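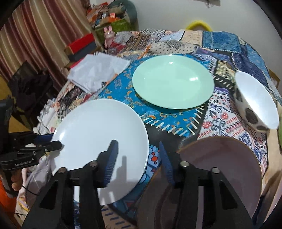 Glaze is where most people fall in love with pottery, and it is where we will spend the whole of this second session! A glaze is simply a thin coat of glass, melted on to the clay in the kiln so that it grips and won't wash off. Everything else is a matter of what you mix into it. Think of a plain white plate next to a mint-green one: the two could share nearly the same base recipe, with a pinch of metal oxide making all the difference. Copper will give you greens in an ordinary electric kiln (and reds if you starve the fire of air, which I still find thrilling). Manganese leans towards brown and purple, so a brownish-mauve dish is the sort of thing I would try to match by starting there.

What is in the bucket

Three jobs need doing in any glaze. Silica makes the glass. Alumina, which mostly comes in with the clay, stiffens it so it stays on the pot and doesn't run down on to the shelf. The flux brings the melting point down to something our kiln can reach. Too much flux and you will be chipping your bowl off the shelf with a chisel. I have done it, and so has Crescencio Cabello, who taught me and who kept the ruined shelf on his wall for years.

Our test recipe

For a 500 gram dry batch, weigh out 50 grams of china clay and make up the rest from the feldspar, whiting and silica on the sheet by the scales. Masks on while you weigh, please, and wipe the bench with a damp sponge afterwards. Add the powder to the water, leave it to soak, then sieve it twice. It should be like single cream.

Test tiles

Please make more tiles than you think you need. In February the Wusura group fired 22 of them from one bucket, changing only the thickness of the coat, and the spread was wonderful, from a thin toasty skin to a deep, milky pool. Write the number on the back in oxide BEFORE you dip. Pencil burns away!

Crazing

Those fine cracks come from a glaze that shrinks more than the clay under it as it cools. A little extra silica often cures it. Lovely on a vase, but I wouldn't eat off it.

For next time: read the Ragab handout on slips, and bring one bisque-fired piece you don't mind losing.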